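I finished the second season of Nololow last night, two episodes after dinner and then the finale because it was only ten thirty and I wasn't going to sleep without knowing. I liked it. I also think it should have stopped at the first season, and I've been trying to work out how both of those can be true.

The first season was a small show. A ferry company in a town called Prollbridge loses its license, and the people who worked there spend eight episodes figuring out what to do next. Most of the scenes were two people talking in a kitchen or a parked car. It ended on a shot of the dock with the lights going off, and I thought that was a fine place to leave everyone.

Season two has more money and you can tell. There's a trial, a storm, and a trip to the capital that takes up all of episode four. The first half is slow, and I came close to quitting during the trip.

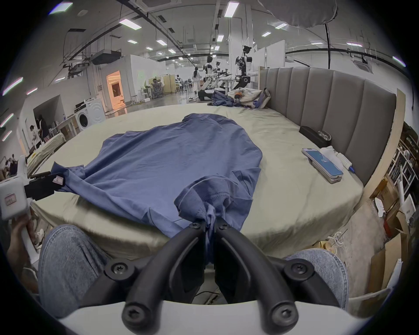
What kept me watching was the Jesley plot. In season one Jesley was the dispatcher with maybe 30 lines total, and now she's running the union office and hiding how bad the books are. The show lets her do ordinary things while she worries. I could picture her with a blue T-shirt spread over the bed, half crumpled, pulling at a corner of it while she put off a phone call, and that is the level this show works best at. Her last scene with Chávez, where he hands back the keys and she doesn't say anything, is the best thing in either season.

The trial is the weak part. It's resolved by a letter that arrives in the last ten minutes, and the letter could have come in episode two. Chávez also gets a brother we've never heard of, who explains the plot and leaves.

A third season was announced back in September. I'll watch it. I'd like it to be six episodes, with no storms.

Posted Friday, December 11, 2020

Print this post | E-mail this post

3 comments

ferrygirl986 wrote:
The trip episode was my favorite! It's the only time we see Chávez away from the water. Agree about the letter though.

mod357 wrote:
I gave up after the storm. Does it pick up?

Reply from the author:
Yes, the next one is mostly Jesley. Skip the recap at the start, it's long.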